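# Small table as a second counter: rice cooker and toaster side by side?

**roksolana_t**

My apartment kitchen has 17 inches of usable counter, so I moved breakfast and rice out to a light wooden table against the wall. Rice cooker on the left, toaster next to it, plates to the right. It's been like this since January and mostly works. Two questions:

1. Is the lid going to be a problem? It flips all the way up, and I have cloth hanging behind the table.
2. What do you keep grains in when you only cook small amounts?

---

**Buserlow**

Steam is the one I'd watch. I had a cooker under a shelf for a year and the finish on the shelf bubbled. Cloth will hold moisture and smell like rice. Pull the table out a hand's width, or move the cooker to the front edge while it runs.

---

**ansel_lindgren**

Disagree a little. Most of the steam comes out while the lid is shut, and it goes straight up. The lid only matters for the minute after you open it. I'd worry more about the toaster — crumbs and heat next to anything hanging is a bad idea. Mine sits 10 inches from the curtain and I still unplug it after every use.

For grains, I use a divided tray for whatever I'm cooking that day and jars for the rest.

---

**paloma_b**

Same layout at my place, down to the black cloth. The foam letters are pinned on, so it all comes down when I want to wash it. 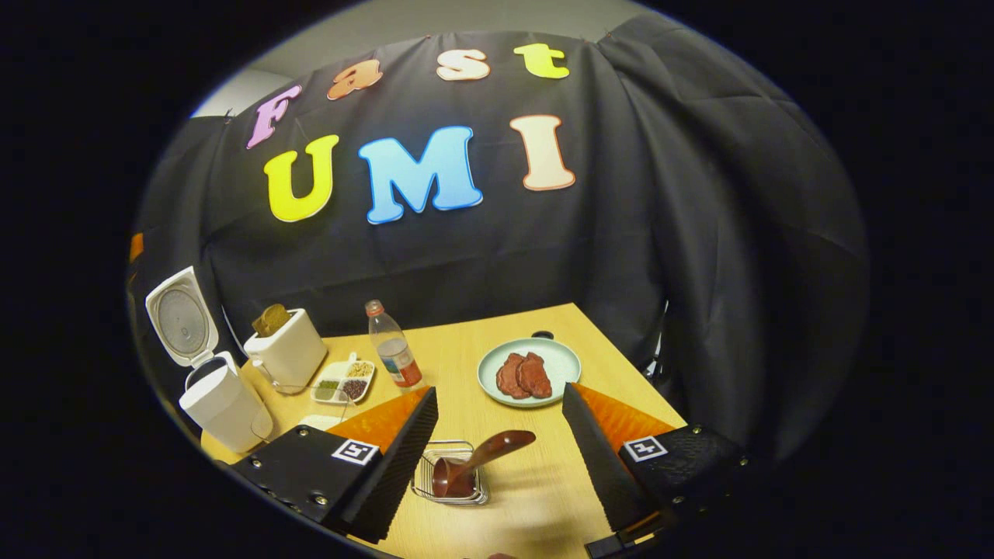
### Replies, page 2

**paloma_b**

To add to my last post: the tray is for portions only. Green in one compartment, dark reddish-brown in another, pale yellow at the back. I fill it the night before and it goes straight into the cooker with rice. The big bags stay in the closet.

---

**Buserlow**

Open tray on the table overnight? I'd get pantry moths inside a week. Put a lid on it or keep it in the fridge.

---

**paloma_b**

It gets a plate on top overnight. No moths so far.

---

**tamsinq**

I'd split things up differently. Meat plate on the far right is good, but I wouldn't have bread and meat on one small table at all unless the meat is already cooked. If you slice raw meat there, do it in the kitchen and carry it over when it's done.

Also, where does your cord go? Mine ran across the front for months until I caught it with a sleeve and pulled the cooker halfway off. Now it goes down the back with two clips.

---

**ansel_lindgren**

Seconding the clips. The Skosex ones held on my oak table, the cheap ones fell off in 11 days.

---

**roksolana_t**

Thanks, all. I measured tonight. If I turn the table sideways I get 11 inches between the toaster and the cloth, so I'm doing that first. The cooker will go at the front corner when it's on and back to its spot after.

Tamsin, the meat is always cooked before it gets to the table. The cord is a fair point, mine crosses the front too.

Still not sure about the tray. Paloma, do you rinse the grains before they go in or in the morning?

---

**paloma_b**

Morning. Wet grains sitting out all night would go sour. I tip them into a strainer, rinse, then into the pot.

---

**Buserlow**

I still say lid.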